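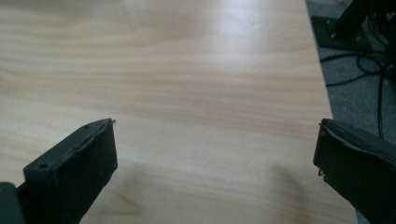

# Fatisthorpe and Prustelari Twinning Association

## Minutes of the ordinary meeting held at Lorkside House, 2021-08-18

**In the chair:** Ruxandra Mocanu

**Minutes taken by:** Teodor Tudose

**Also present:** members of the Association, the representative of the parish council, and the head of languages from Lorkside School (for items 4 and 5)

### 1. Apologies

Apologies were received from the membership secretary and from the leader of the Fatisthorpe choir. The chair asked that the good wishes of the meeting be sent to the membership secretary.

### 2. Minutes of the previous meeting

The minutes were agreed as a true record, subject to one correction. Under item 5, the words "the visit is cancelled" should read "the visit is put off". The parish council representative asked that the corrected copy be sent to the parish clerk, as the earlier wording had been repeated in the parish newsletter.

### 3. Matters arising

3.1 *Road sign.* The county had replied about the twinning sign on the Lorkside road. It had no objection to the sign being moved to the other side of the bridge, provided that the Association met the cost of the post. A drawing was still awaited. Carried forward.

3.2 *Anniversary book.* The secretary reported that the text had come back from the reader in Prustelari with a number of changes, chiefly to place names and to the account of the first exchange. Two letters quoted in the opening chapter had been wrongly dated. The changes were accepted. It was noted that the family of one of the writers had yet to give consent, and that the letter in question would be left out if consent was not received.

3.3 *Choir music.* The borrowed scores had been returned.

### 4. Visit to Prustelari

4.1 The chair reported on her recent call with the mayor's office. The town remained keen to receive a party from Fatisthorpe and had offered dates in February, to fall in with the winter fair. The office understood that travel rules might change and had asked only for a firm answer in good time for host families to be found.

4.2 Members discussed whether February was a suitable month. Against it were the cold, the state of the mountain road and the shortness of the school break. In its favour, the fair had not been seen by any earlier party, and the choir had been invited to sing on the opening night. One member felt that older travellers would prefer to wait for the summer and asked that this be recorded.

4.3 The secretary had obtained a price from Zamfir, the coach firm used on the last visit, for travel from the airport and for one day trip. The price held for a party of 18. A larger party would need a second vehicle - the meeting did not wish to go beyond the one.

4.4 The head of languages asked that some of the places be kept for pupils. This was supported in principle. The school would be responsible for its own staff cover and for all letters to parents.

**Resolved:** that the February dates be accepted, that Zamfir be asked to hold its price, and that the list be opened to members first and to the school immediately afterwards.

**Action:** chair to write to Prustelari; secretary to write to Zamfir.

### 5. Money

5.1 The accounts to the end of the quarter were presented. The balance in the general account stood at £582 after payment of the insurance and the room hire. The travel fund, kept separately, stood at £2,000.

5.2 The meeting considered whether the travel fund might be used to lower the price for pupils. The rules of the fund allow help to "any traveller who would otherwise be unable to go", and it was agreed that this should be read as applying to pupils and adults alike. Requests would be seen by the chair and secretary only, and would not be reported by name.

5.3 The printer's quotation for the anniversary book was discussed. It was higher than expected on account of the colour pages. The secretary was asked to seek a second quotation, with the colour pages gathered in one section.

5.4 Subscriptions would remain unchanged for the coming year.

**Resolved:** that the accounts be received.

### 6. Lorkside House

6.1 The lease of the meeting room was due for renewal on the same terms. The parish council representative declared an interest and took no part in the discussion. Renewal was agreed.

6.2 The display cupboard was now full, and gifts received from Prustelari were being stored in the back office. It was agreed that a list be drawn up before any further space was sought. The embroidered cloth presented on the first visit should be kept out of direct light.

6.3 Members were reminded that tables should be wiped down and chairs put back at the end of each language evening. Hot drinks should be placed on mats. 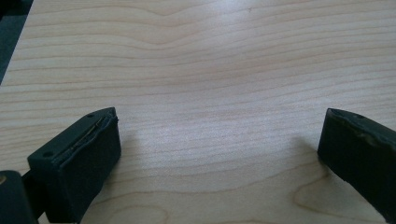
*Item 6.3: table surface, pale wood.*

### 7. Language evenings

The beginners' class would start again in the autumn. Members who had followed it online had asked for this to continue, and the tutor was willing to try one evening in the room and the next online. The textbook was out of print. The tutor had prepared her own sheets, with a word list of over 2,000 entries, and had offered these to the Association free of charge. The meeting recorded its thanks.

### 8. Correspondence

8.1 A letter from the Prustelari library, asking for children's books in English in good condition. Notice to be placed in the newsletter.

8.2 A letter from a former resident of Fatisthorpe enclosing photographs of the signing ceremony. Several people in them could not be named by those present - copies to be passed to the older members for help.

8.3 A request from a neighbouring village for advice on setting up a twinning link. The chair would reply.

### 9. Any other business

The head of languages, having left after item 5, had asked for the noticeboard key to be returned to the school office. The secretary undertook to do so.

### 10. Next meeting

To be held at Lorkside House, on a date to be fixed once a reply had been received from Prustelari.

Signed as a true record: ______________________ (Chair)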